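The Case for the Two-Bin Table

Work surfaces fill up. Anyone who has sorted mail, parts, fabric scraps or a season's worth of seed packets knows how it goes. The first pile has a purpose, the second pile is whatever didn't fit the first, and by lunch there is no place left to set down a cup.

At Storkurwood, a shared workshop building in a former dye works, the members got tired of it. The building had plenty of shelves and drawers, and most of them were full of things that had been moved there to clear a table. In October the members agreed to try a plain rule: each sorting table gets two bins, and everything else has to earn its spot.

The bins are plastic, open at the top, and you can see through them well enough to know whether there is something inside. One is for things that need a decision. The other is for things that have had one and are waiting to go somewhere else. There are no labels. The workshop tried labels first and found that people wrote more of them than they read.

Color does the job instead. A tinted bin and a clear or white one are easy to tell apart from across a room, and a new member can learn the difference in one visit. The bins are different sizes on purpose. The larger one takes the undecided things, which are always the bigger group, and the smaller one fills quickly, so it gets carried off and emptied before it turns into storage.

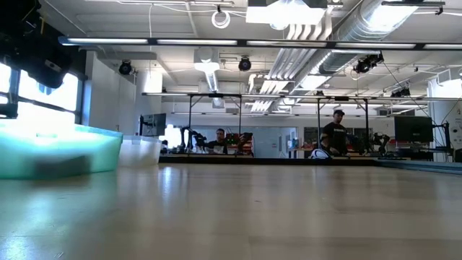
Both bins go at the same end of the table. This was argued over more than anything else in the plan. Some members wanted one at each end, so that items would travel from left to right as they were sorted. In practice that cut the working area in half and left people reaching across their own projects. With the bins side by side, the rest of the surface stays open, and a wide table works like a wide table.

The surface matters too. Storkurwood uses pale wood for sorting because small dark items show up on it. Screws, needles and pencil stubs are easy to find at the end of the day. The drawback is that scratches show up just as well. The members decided to live with them. A tabletop that has to be protected from work gets covered with mats and boards, and then the mats and boards have to be put away.

Light was the last piece. A bright window at one end of a table is pleasant to work beside, but it throws glare on a finish with any shine to it, and a see-through bin in strong sun can be hard to look into. Overhead light evens this out. People doing fine sorting tend to shift toward the middle of the table, where they can see what they have.

Not every group in the building took to the system. Jukidum, a repair club for small appliances, gave up after 3 weeks and went back to trays, one for each job. A toaster in pieces is neither decided nor undecided, and its parts have to stay together. The bookbinders at Lamrani kept the bins but changed the rule, using the small one for offcuts and the large one for paper still to be trimmed.

The strongest supporters were the people at Fanunent, a secondhand toy project. Over the winter they sorted 1,478 donated pieces, most of them arriving in mixed bags with no sign of what belonged to what. They worked in short sessions and stopped whenever the small bin was full.

For a home version, any sturdy table will do, and so will bins you already own. Choose two that differ in both size and color. Set them at the end you don't sit at, and empty the smaller one before you leave the room. The larger one can wait until the weekend, but it should not wait longer than that. If it overflows, the workshop's advice is to sort what is in it before bringing in anything new. Members there have asked for a third bin on three occasions, and the answer is still no.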